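2023-04-13

Second coffee, still in my robe, and I have the whole budget spread over the kitchen counter again. I told myself I'd write this down before the call with Ivone Sampaio, because when I talk to her I get excited and agree to things (see: the second charging dock, which I am still paying for in guilt).

So. The grant money for the gripper project is real, it landed, and after the overhead nibble I have 1290 dollars to spend on hardware for the spring. That sounds like a lot until you start typing it into a spreadsheet! Then it shrinks like a wool sweater.

What I want is a second hand-held gripper. One is fine when it's only me out there picking things up and putting them down, but Ivone is joining for the outdoor sessions and I can't see the two of us passing one back and forth all afternoon. Rondevlow quoted me 1000 for a full unit, assembled, with the soft fingers already on. Workalance sells the same sort of thing as a kit and it's a good bit cheaper, but I know myself. I'd be at this counter at midnight with a screw stuck to my elbow. Also the kit comes without a camera mount, and by the time you add one you've eaten most of the savings.

Then there are the fingers. I keep going around on this one. The soft ribbed inserts are the part that takes all the abuse, and I'd like 5 spare pairs on the shelf before we start working outside in earnest. Fagundes prints them for 80 a set if I take the whole batch in one color. Fine, one color, who cares, give me the magenta. I like the magenta. I can find it in the grass when I drop it.

The tabletop work is the bit I'm really planning around, desk stuff on patio tables, out in ordinary daylight with trees and buildings all over the background.

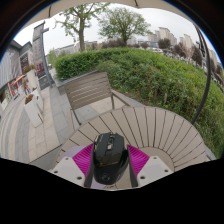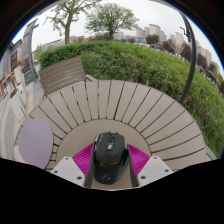
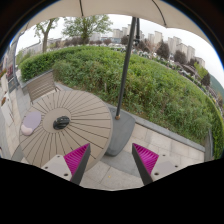
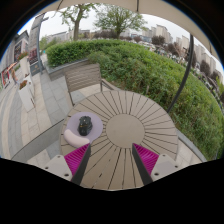 Okay, back to the math. 1000 for the Rondevlow unit plus 80 for the finger set leaves me 210, and out of that I have to get shipping, a hard case, memory cards and whatever props we decide on. I had a lovely case picked out from Pundstead with the foam you cut yourself, and then I looked at the price and closed the tab and went and ate a banana. A toolbox and an old yoga mat will do for now. I have the yoga mat. I have a very sharp bread knife.

Props are cheap, at least. Half of them are going to come out of my own drawers, and Ivone says she has a bin of dead electronics in her garage that I'm welcome to raid. I do want a few things in awkward shapes, stuff with slopes and corners where the pads have to squash a little to get hold of it. Mugs are boring. Everyone does mugs. If I see one more mug I'm going to scream (I have put mugs on the list, obviously, we need mugs).

The thing I haven't settled is whether to hold money back for repairs. My gut says keep 100 out and don't touch it. My gut was also in charge of the charging dock. But last April I had nothing set aside, a cable died in the first week, and I ended up buying one with grocery money and eating a lot of lentils – good lentils, but still. So I'm going to do it. 100 in the repair line, which leaves 110 for shipping and cards and everything else, and if it doesn't fit then we borrow cards from Ivone's husband's drone bag and say thank you very nicely.

I also need to ask Rondevlow three things before I send them a dime. Does the new unit take the old fingers, or did they move the screw holes? How long is the wait, because the website says "ships soon" and that could mean anything. And do they take it back if the handle is too big? Ivone has small hands and I'd hate for her to be the one who gets a sore wrist out of my shopping spree. I might ask if we can try one first. The worst they can do is say no.

And arms! I let myself look at a real robot arm for ten minutes last night, just as a treat. Gorgeous. Not this year, not on this budget, not with my car making that noise. I bookmarked it anyway, next to the other four I've bookmarked.

Call is in twenty minutes and I should probably put on pants. If she talks me into the Pundstead case I'm writing it down here tomorrow in capital letters. Need to email Fagundes too, and find out if that 80 includes the little screws.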